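Okbridge Trails List
Home | Archive | Trip Calendar | Gear Swap | Subscribe

Re: [okbridge-trails] Overnight with a two-year-old, talk me out of it

Posted 7/17/24 by Kamala Palaniappan
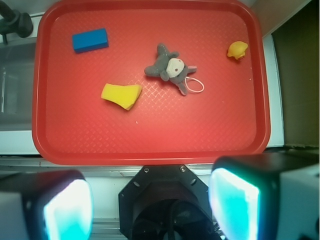 Small gray plush toy, tag still on, and a blue foam block on the red tray.

> We're thinking of taking our daughter to the Hashmi lean-to for
> one night. She's 2. My husband says the climb is nothing. Is it
> nothing? Also, what do you do about sleep, and how much do you
> carry? We have a carrier rated to 60 pounds and a lot of optimism.

I won't talk you out of it, but I will quarrel with your husband. The Hashmi climb is 1,673 feet from the lower lot. It's nothing if you are carrying a sandwich. With a toddler on your back who has discovered she can steer you by the ears, it's a morning.

Start from the Flistel side if you can. It's longer on paper, but the grade is kinder and there's a flat stretch along the creek where she can get down and walk. By "walk" I mean pick up a rock, carry it eleven steps, put it down and mourn it. Budget for that. We did the creek stretch in February with ours, in snow pants, and I believe we were passed by a glacier.

About the 60 pounds: that number includes the child, the carrier, and everything you stuff in the pocket under her seat. It also describes what the carrier can take and says nothing at all about your knees. Put her, the diapers and one layer on one adult. Everything else goes on the person who said the climb was nothing.

Sleep. Ours did not, the first time, until well after dark, and then did so sideways across both of us. What helped on the next trip was putting up the tent in the yard for two afternoon naps beforehand, so it was a boring object by the time we got to the woods. Bring the same sleep sack she uses at home, even if it's bulky. If the lean-to is already full of college kids, set up at the tent pads by the spring. They'll be up till midnight and she'll be up at five, and it's best for everyone if those worlds don't meet.

Water: the spring was running when we were there but I'd still filter it. The Proltenar cutoff is signed now, finally, although the sign is on the far side of the tree, so you'll see it as you're walking back from having missed it.

Bail-out plan: the fire road comes within half a mile of the pads. Park a car at the top gate if you have a second one. We've used it once, at nine at night, in the rain, with one shoe. I still count that as a successful overnight because we were over and it was night.

Food is easy. Whatever she eats at home, double it, and accept that she'll want yours.

Write back and tell us how it went. If your husband wants to revise his statement, he's welcome to post too.

Kamala

Previous in thread | Next in thread | Reply to list

Last updated: same day as posting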